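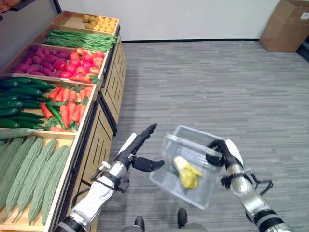 Can machines do the chores yet? Speaker notes, 20-minute slot plus questions

Start without the title slide. Leave the first picture up and wait for people to settle.

Opening

Good afternoon. I'm Aldana Rivadeneira. I spent nine years running shop floors before I went to work at Ralik, where I look at automation for small grocers. So I come at this as someone who has filled a lot of shelves.

My question is a narrow one. Can a machine do the dull jobs in a shop or a kitchen, at a price and a speed that make sense? My answer today is: some of them, some of the time, with a person nearby.

(Hands up: who has worked a produce section? Usually a few. Ask one of them what they hated most. It is nearly always crates or rotating old stock.)

What the job is

Point at the picture behind me. Fruit and veg is a good test. A tin is the same shape every time. A bitter melon is bumpy, a carrot may have its leaves on, and green beans slide about when you pick up a handful. Peppers bruise. Sweet potatoes don't much mind what you do to them.

Then there is the packing. In the picture the right hand has a clear plastic container by the edge, with something yellow in it that looks like corn. A person does that without thinking. For a machine, clear plastic is one of the harder things to deal with. Light goes through it and bounces off it, and depth cameras often read the table behind instead of the box. It also bends when you squeeze it, so the grip has to be firm enough to hold and no firmer. Hold it at a tilt and whatever is inside may roll.

Pause here. People like to look at the hands.

What works now

Moving closed boxes from one known place to another. This has worked in warehouses for years.

Floor cleaning, provided the floor is clear.

Scanning shelves for gaps. Dull, useful, and the one I would buy first if I still had a shop.

Picking firm, separate items out of a crate in good light. Lemons, potatoes, cucumbers if they aren't tangled.

What half works

Folding towels. Shirts are still slow.

Loading a dishwasher with plates it has met before. Mixed cutlery is a mess.

Filling a stepped display like this one. Reaching the front crate and reaching the back crate are two different jobs. On legs, the machine has to lean and keep its balance with its arms out — on wheels it has to get close enough without hitting the cabinet.

What doesn't work yet

Judging ripeness by feel. Sorting out the one soft pepper at the bottom. Working round a customer who has stopped in the middle of the aisle with a pushchair.

The trial figures (keep this short)

We ran a small trial in September at the Postma shop, using the Hollix software. The task was to take one item from a crate, put it in a container and set the container down. We gave it 100 attempts over 2 afternoons. I am not going to put the success rate on a slide, as it depended so much on the item that a single figure would mislead you. Firm things went well. Beans went badly. Ask me afterwards and I'll show you the sheet.

What I will say is that someone had to step in every 5 minutes on the bad afternoon. If a member of staff has to stand next to the machine, you have paid for the job twice.

What to ask a supplier

Show me the same task with my stock, in my crates, under my lights.

How long does it run before a person has to touch it?

What happens when it drops something?

Who cleans the hands? (This gets a laugh but I mean it. Flultex sell washable covers and they are worth a look, though the thicker pair lost some grip.)

Is the video you sent me at normal speed?

If time is short, skip to here

My advice to a small shop is to wait on arms and hands, and to spend on shelf scanning now if you spend at all. At home, buy the floor cleaner and keep folding your own shirts for a while.

Questions. Someone will ask about jobs. Say what I saw: the Postma staff wanted help with early deliveries and weren't keen to give up serving customers.

Water is on the left of the lectern. Hand the clicker back to the chair.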